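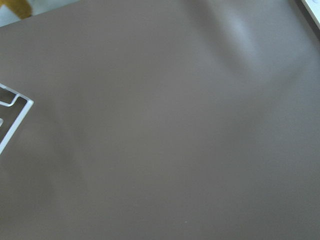 Taupe, matte

Filed under: Sourcing & Production

Hello all,

I answer to the message about minimum quantities for dyed jersey, which I quote here because it was sent some time ago.

> We are a small label and we want to make a first run of nightwear in
> cotton modal jersey. The Lanstead mill asks for 600 meters per color.
> We need maybe a third of this. Does anyone share dye lots, or know a
> mill that will take less? We would also like to know if it is normal
> to pay the lab dips separately.

We had the same problem in May, with a similar fabric. I can tell what we did, and you can decide if it is useful for you.

First, the lab dips. Yes, in my experience it is normal to pay them when the order is small. Lanstead charged us for every round after the first one. Nurthorpe did not charge, but their price per meter was higher, so I think we paid for them in another way. Please ask for this in writing before you send your color standard.

Second, the quantity. Nurthorpe told us 900 meters at the beginning, and this was too much for us. Then we asked if they had undyed fabric already knitted for another customer, and they had. With this fabric they accepted a much smaller lot, but we had to take the width and the weight as they were. The width was narrower than our markers, so our cutter in Dromden had to make new ones for 6 styles. This cost around two weeks, which I did not put in my calendar.

About sharing a dye lot, we tried it one time with another label, under the Afridi order. The color was good. The difficult part was the division of the rolls. Some rolls had a small shade difference from the beginning to the end, and both of us wanted the same ones. If you share, I would suggest to agree before delivery who takes which roll numbers, and also who pays if there is a claim. We had agreed only the meters.

One more point: ask the mill for the shrinkage test after finishing, with the wash at 40 degrees. The first report we received was made on the undyed fabric, and the length was different from what we had later in the finished nightgowns. We corrected the pattern, but the sample size was already sewn.

I still have the names of the contacts at both mills and I can send them privately — please write to me off the list. I would also like to hear if somebody has used the smaller dye machines at Lanstead, as we may need a dark color for the next season and I do not know how well they hold it.

Best regards to all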